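Moisturiser labels and the case for plain dosing

Most skin creams are sold without a stated dose. The label says "apply generously" or "use as needed", and the buyer is left to guess. I think this is a fault in the product, and one that could be fixed cheaply.

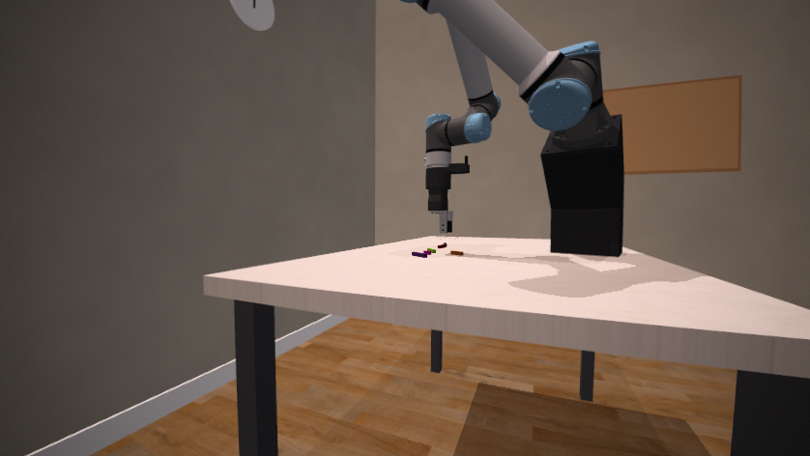

Dry skin responds to amount as well as to ingredients. A thin smear of a good cream may do less than a thick layer of a plain one. Machines are given exact paths to follow; an arm with light blue joint caps, reaching over a table from a black pedestal, is never told to move "as needed". People with cracked hands are.

I kept a record of my own use in July. A tub of Prinberg hand cream lasted 10 days at the amount I now consider adequate. Before that I had made the same size last four times as long, and my knuckles split regularly.
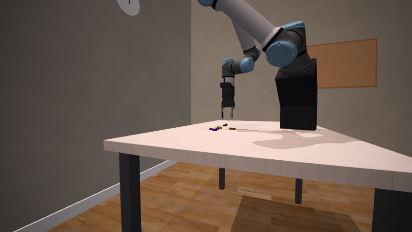

Robotic arm above four small blocks on a light-coloured table.

The usual objection is that skin varies. So does body weight, and tablets still carry a dose. A range in grams for each hand would be enough.

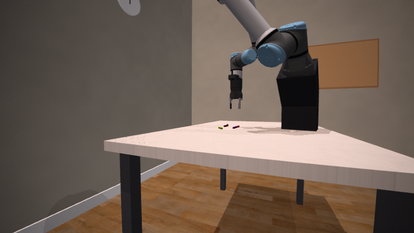
Pump bottles would help too. The Lockwood pump gives a fairly even amount per press, yet its leaflet never says how many presses to use. That line should be added before any new scent is.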